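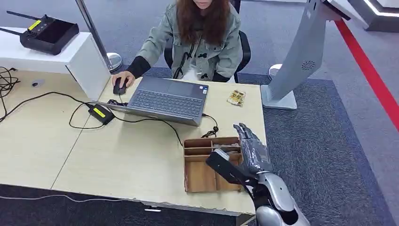 Libor Vávra wants to know why we bother with a fixed opening pose when the policy ought to find the organizer from wherever the arm happens to be. Fair thing to ask, and it came up again this morning, so I'm writing down what we know.

February 19, 2020

Organizer reach, head view vs. wrist view

The Tekeo policy takes both views at every step. Before this week the arm began each trial wherever the last one had left it. I pulled the logs for the last 200 trials and sorted them by starting height of the hand. Starts below desk level were the bad ones. In 22 of them the fingers closed before they got to a compartment, and nearly all of those were low starts.

Marek Malý thinks the head view is the trouble, as the forearm hides part of the desk when it comes up from low right. I lean the other way. From underneath, the wrist view is mostly desk surface at a steep tilt, and the organizer is squeezed up toward the top. The training set has very little like that. We collected almost everything from above in May and then never went back.

To separate the two I masked one view at a time and replayed the low starts offline. Masking the head view hardly moved the predicted hand path. Masking the wrist view pulled the early close back by roughly 2 seconds. Not proof, as it's a replay and the arm isn't really moving, but it fits.

Desk is being left as a working desk, laptop and cables and all. Alžběta Kratochvíl asked for that and I agree with her. When we cleared it for the Sokol runs the numbers looked great and meant nothing once the clutter came back. A person stays seated across the desk for the same reason.

Wrist view with the hand low, open laptop and organizer both in it, QR sticker on the desk as well. Closing threshold is unchanged from the Sokol runs. The small coloured label near the middle of the desk worries me a bit – it's the brightest patch of colour on the white and I'd like to know if the policy is steering by it. Dušan Jireš suggests covering it for half the trials. 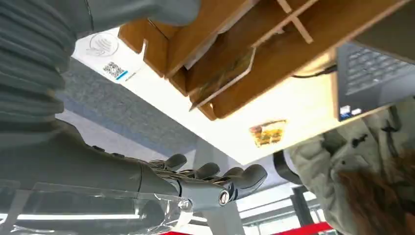 To do

Record low starts on purpose, same desk, same organizer. Label them separately so they can be left out again.

Cover the label on alternate trials, per Dušan.

Rerun the masking test on the real arm at reduced speed. Marek to be at the stop button.

Answer for Libor: keep the fixed pose for now, drop it once the low starts are in the training set. Check with Alžběta on storage before recording, the Tekeo drive is close to full.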